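**Cell care, handout 2** (Clirkside bench, 1/5/18)

Before any work on the bin, put the arm in manual mode and hold the speed to 125 mm/s. Check that the clamp on the bin wall is tight, then check the hose loop by the wrist. It must follow the arm freely and never pull.
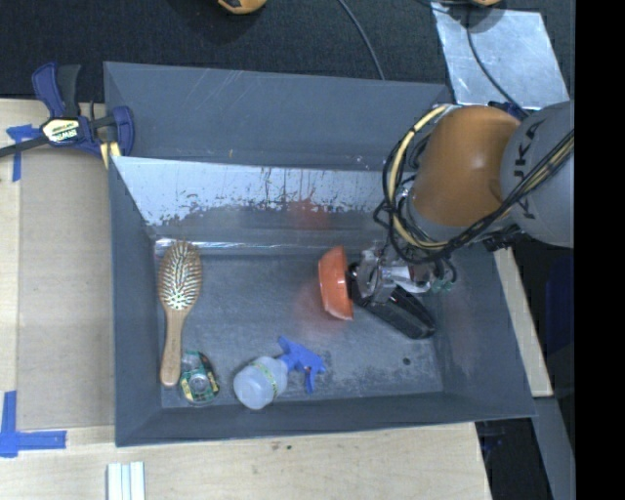 A remark came from the Luvberg group that the loop should be checked with the wrist turned fully both ways, as theirs rubbed through after 426 hours. We have added this to the list.

Every 720 hours:

- wipe the gripper and look at its fittings
- vacuum the bin floor
- run up to 10 slow test picks and write the result in the log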